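How to put your ISP's fibre box into bridge mode and use your own router

If you have full fibre at home, you probably have two boxes by the front door. One turns light into Ethernet, and the other does the Wi-Fi. Quite a few providers now roll both jobs into one unit, and plenty of us already own a router we like much better! Plug your own router into that combined unit and it'll work, sort of, but you end up with two routers in a row both handing out addresses. Games complain, port forwarding goes missing and video calls get odd.

Bridge mode fixes this. It tells the provider's box to stop routing and simply pass everything through. I've done it on three different lines now and I still get a little thrill when the public address pops up on my own router.

I'm using a Redow combined fibre terminal on a Cornevau line, with an Enirach router behind it. Menu names will differ on yours, but the steps run in much the same order.

What you'll need

A laptop with an Ethernet port or adaptor
Two Ethernet cables, Cat 5e or better
The admin password for the provider's box (usually on a sticker underneath)
Your connection login, if your provider uses PPPoE
Your VLAN number, if it uses one
A phone with mobile data, for looking things up while you're offline

Get those last three sorted before you touch anything. I once had to walk to the end of the road to find enough signal to read a support page, and it was raining.

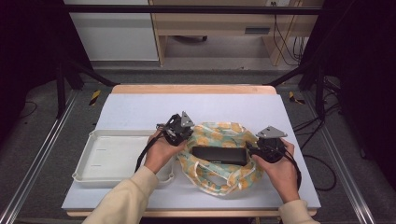
A flat black case on a fabric bag, with a gripper in each hand.

Step 1: Check whether you have double NAT

Log in to your own router and find the WAN or Internet address on the status page. If it starts with 192.168 or 10, you're behind another router. If it starts with 100.64 up to 100.127, your provider is probably sharing one public address between lots of customers, and bridge mode won't change that part. It still tidies up your side though, so it's worth doing.

Step 2: Save the old settings

Plug the laptop straight into LAN port 1 on the provider's box and turn the laptop's Wi-Fi off. Open the admin page (mine is at 192.168.1.1) and look for Backup or Save Configuration. Download the file and put it somewhere sensible. Then take photos of the WAN page, the VLAN page and anything else with numbers on it. Backups from these boxes don't always load again after a firmware update, but photos always open.

Step 3: Find the bridge setting

On the Redow it lives under Network, then WAN, then Connection Type. You'll see the internet connection listed, most likely set to Route. Open it and change Route to Bridge. Leave the VLAN box exactly as it is for now. Mine says 164, and yours will be whatever your provider uses.

If you have a landline that runs through the box, there will be a second connection in the list with VOIP or Voice in its name. Leave that one well alone! Changing it will kill your phone, and getting it back usually means a call to support.

Some boxes have a menu called LAN Binding or Port Binding as well. Tick LAN 1 for the bridged connection and nothing else. The other ports can carry on as they were, which is lovely, because you can still reach the admin page from LAN 2 later on.

Step 4: Turn off the provider's Wi-Fi

Go to the wireless page and switch off both bands, 2.4 GHz and 5 GHz. If you leave them running, your phone will keep joining the old network and you'll spend an evening wondering why nothing works. Save, then restart the box and give it a few minutes. The fibre light should settle to a steady green before you carry on.

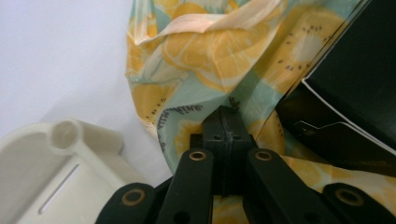
Reading time: 5 minutes (1,038 words with comments)

Step 5: Set up your own router

Run a cable from LAN 1 on the provider's box to the WAN port on your router. Open the router's internet settings and choose the right connection type:

PPPoE, if you were given a username and password
DHCP or Automatic, if you weren't

On the Enirach, the VLAN option is tucked away under Advanced – ISP Profile. Try it with the VLAN switched off first. Many fibre boxes strip the tag before it reaches you, so adding it again stops the connection dead. If nothing comes up after a couple of minutes, switch it on and type in the number from your photo.

For PPPoE, set the MTU to 1492. For DHCP, leave it at 1500.

Step 6: Test it

Look at the WAN address again. You're hoping for something that isn't 192.168 or 10. Then run a speed test over a cable, and another over Wi-Fi in the room you use most.

If it doesn't work

No address at all: turn both boxes off, wait ten minutes, then turn on the fibre box first and the router second. Some providers remember the old router's hardware address and need time to forget it.

Login refused: check for a missing ending on the username. Mine needs the whole thing, including the part after the @ sign.

Connected, but some sites won't load: lower the MTU to 1452 and try again.

Can't find a bridge option: the Jafarzadeh forum has a huge list of combined boxes with notes on which ones hide the setting and which need support to switch it on. The bridge mode thread was up to 3,295 posts when I last looked, so use the search box!

To go back, plug into LAN 2, open the admin page and set Bridge to Route again, or do a factory reset with the pin hole on the back. Hold it down for a full ten seconds until the lights blink.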